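Moving out of a rental, landlord wants to keep deposit for "full repaint"??

Kartini Ong
Posted in Renting & Moving

Hi all, need help kind of fast. We're leaving our place in Gurnstead end of June, lived there 7 years. Landlord (a small outfit, Gellusari) did the walkthrough and now says the walls need a full repaint and he's taking it out of the deposit. Deposit was 2,421 and the estimate he sent is 2,193. So basically all of it.

Walls are scuffed in the hallway, a few nail holes in the bedroom, and one spot by the kitchen where the paint peeled. No kids, no pets, no smoking. Place was not freshly painted when we moved in either, I remember a roller mark over the light switch.
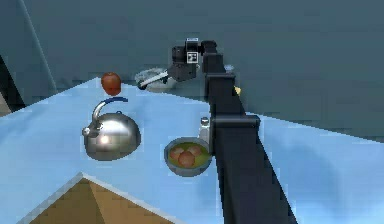

Can he do that? Lease just says "return in good condition, normal wear excepted." Nothing about paint anywhere else. Also is it worth filling the nail holes ourselves before the keys go back or does that make it look worse. I have some leftover white but no idea if its the same white.

3 replies

Wahyudi Simanjuntak
no he can't. fight it

Adanech Degefa
Depends on your state so look up the tenant rules there first. But in most places I've rented, paint has a useful life and after that long a landlord can't bill you for all of it, if any. Scuffs = wear. Peeling by a kitchen, could go either way, depends on if it was damp and whether you told them.

What I'd do:

Write to him today. Email, not a call. Say you dispute the charge and ask for an itemized list plus the date the unit was last painted. Keep it short, don't get mad in writing.

Take photos of every room before you hand over the keys, furniture in or out doesn't matter much, just get the walls and floors. Back them up someplace.

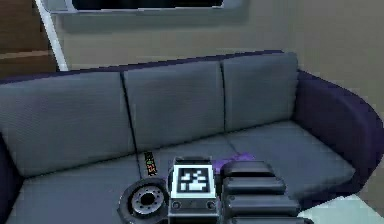
Find your move-in checklist if there was one. If you can't, search your old email for the first month you lived there, I found mine attached to a message about parking of all things.

Look up the deadline for returning deposits. If he misses it he may lose the right to keep anything, and some states add a penalty on top.

Small claims if he won't budge. I did it in Clamville, filing fee was low and took one morning. He settled in the hallway before we went in.

Volker Teuber
Agree with most of above. On the nail holes: fill them, dab of spackle, let it dry, sand lightly. Do NOT touch up with the leftover white unless you test it behind a door first. I did that in my old apartment and had shiny patches all over teh living room, looked way worse than the holes. Ended up rolling 3 walls the night before I left.

Also that estimate seems high to me but I dont know the size of your place. Call a painter or two, get a quote in writing.

Kartini Ong
Thank you!! Sending the email tonight. Checklist is probably in a box already, ugh. Will look.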